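Woten Community Help > Wearables > Heart rate and sensors

Optical heart rate reads exactly double during slow walking, correct at rest and when running

Posted by pkessel_07

Device: Woten Isard, firmware current as offered by the phone app. Phone app also current. Worn on the left wrist, two finger widths above the wrist bone, strap on the fourth hole.

Symptom: at rest the watch agrees with a Halliday chest strap to within 2 bpm. When running it also agrees, after the first minute. When walking at a slow, steady pace (treadmill, no incline) the watch climbs over a short period to a value near twice the strap reading and stays there. Strap says 58 to 62, watch says 112 to 118. As soon as I stop walking the watch drops back to the correct value.

What I have tried: cleaned the sensor window, moved the watch to the right wrist, changed "wearing hand" in settings to match, restarted the watch, removed and re-paired it, factory reset. No difference from any of them.

I export the data as CSV and the wrong values are in the file, so it is not a display problem. The recording interval is one second. I have a resting heart rate in the low 50s and take a beta blocker, so a walking rate near 60 is normal for me and my doctor has confirmed it. The daily summary now says I spend several hours in the "moderate" zone, and the weekly average is useless for the log I bring to appointments.

Is this a sensor fault that I should return the watch for, or a setting?

Tags: isard, heart-rate, walking, csv-export

3 replies

dunmore_tech

Tighten the strap. Mine did this when it was loose.

Comment from pkessel_07: Tried on the third, fourth and fifth hole. The fifth leaves a mark. Same result on all three.

Comment from dunmore_tech: Then return it I guess.

Janka Vávra
Marked as accepted by the original poster

The hardware is probably fine. What you describe is cadence lock, and a low heart rate makes it more likely.

The optical sensor shines light into the skin and measures how much comes back. Blood volume under the sensor changes with each beat and this shows up as a small periodic signal. Arm swing and footfall also move blood and tissue under the sensor, and that signal is often larger than the one from the heart. The watch has an accelerometer to identify the motion component and subtract it. When the subtraction fails, the algorithm picks the strongest remaining peak in the spectrum, and that peak is your step rate.

A slow treadmill walk is commonly between 100 and 120 steps per minute. Your watch reports 112 to 118. I would expect the cadence column in your export to hold nearly the same numbers. The factor of two is a coincidence of your heart rate and your pace. Change the treadmill speed and the watch reading should follow the steps, while the strap will hardly move.
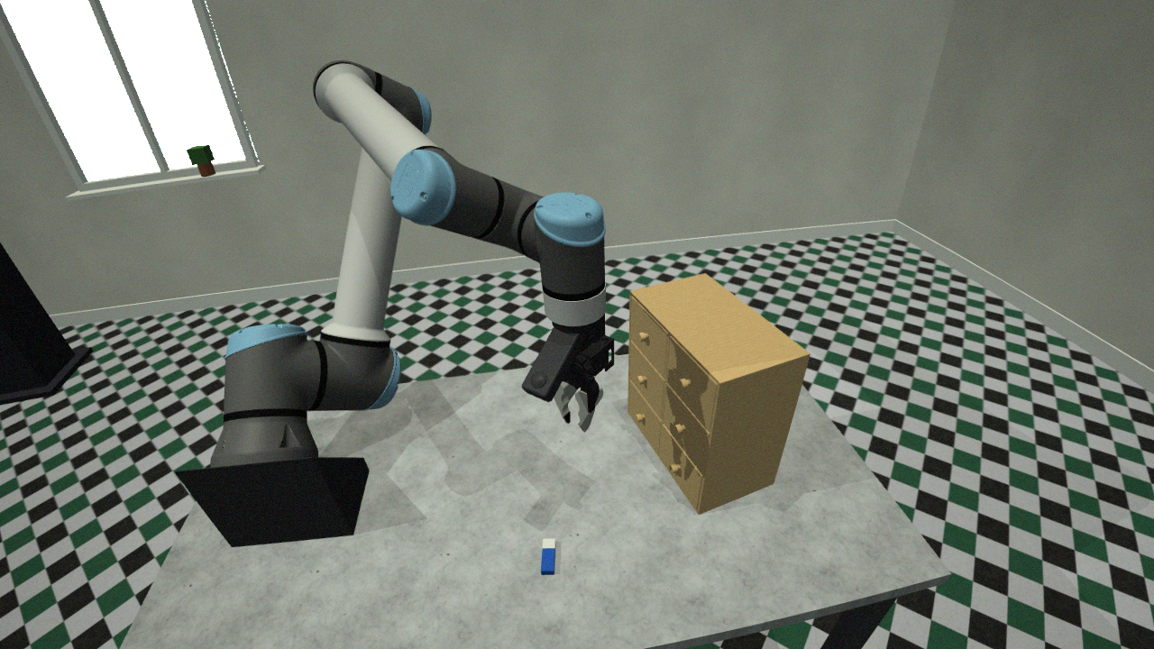 To check this, do the following.

1. Record a walk in three blocks of 300 seconds each, at three different speeds, with the chest strap recording separately.
2. Export the CSV from the phone app. Use the full export. The summary export averages the samples and hides the effect.
3. Plot the hr and cadence columns on the same axis. If the two curves sit on top of each other in all three blocks, it is cadence lock.
4. Repeat one block holding the treadmill handrail with the watch hand. With the arm still, the reading should return to the strap value in less than a minute.

If step 4 corrects the reading, the sensor is working and a replacement unit will behave the same way.

As for settings: on the Isard, go to Settings > Sensors > Heart rate > Expected range. It is set to Automatic from the factory. Automatic assumes that heart rate rises when the accelerometer sees walking and gives more weight to peaks in the higher band. For someone on a beta blocker that assumption is wrong. Change it to Manual and enter a lower limit of 45 and an upper limit of 100 for daily use. You will need a second profile for running, or the upper limit will clip your readings there. Profiles can be linked to activity types, so you only have to set it up once.

The manual range only applies to new recordings. Old files are not recalculated. Before your next appointment I would mark the affected walks as "exclude from statistics" in the phone app (long press on the entry), which also removes them from the weekly average.

If you need reliable walking numbers for a medical log, pair the strap directly with the watch. The watch then ignores its optical sensor for as long as the strap is connected. Whatever you record, don't change medication on the basis of a wrist reading.

Comment from pkessel_07: Did the three blocks. Cadence 104, 113, 121. Watch heart rate 104, 114, 121. Strap 59, 60, 63. Handrail test came back to 61. Manual range set as described and the walking values now match the strap, except for the first few seconds after I start. Accepting this one.

Comment from Janka Vávra: The first few seconds are the filter settling. That remains with either setting.

Comment from tobin_ae: Is the Expected range menu on the older model too? I can't find it.

Comment from Janka Vávra: No. It needs the second-generation sensor board.

r_ostrander

Adding something about the export, as the other reply covers the cause.

If you open the CSV in a spreadsheet, check the list separator first. The app writes a semicolon or a comma depending on the phone's region. With the wrong one, all columns land in column A. Also, the phone app cuts the full export off at 500 rows if you share it by email. Save it to local storage and copy it from there to get the complete file. One of mine came to 1,008 rows that way and the emailed version of the same walk stopped at 500 without a warning.

For comparing against a strap you also have to line up the clocks. My strap's logger was 6 seconds behind the watch. At a steady pace this makes no difference, but it does in intervals. I tap the watch lap button when I start the strap recording and shift the column afterward.

I use Katholm for the plots. It reads both files and lets you drag one curve in time against the other. Any plotting program will do.

Thread last updated July 2025. Replies are closed.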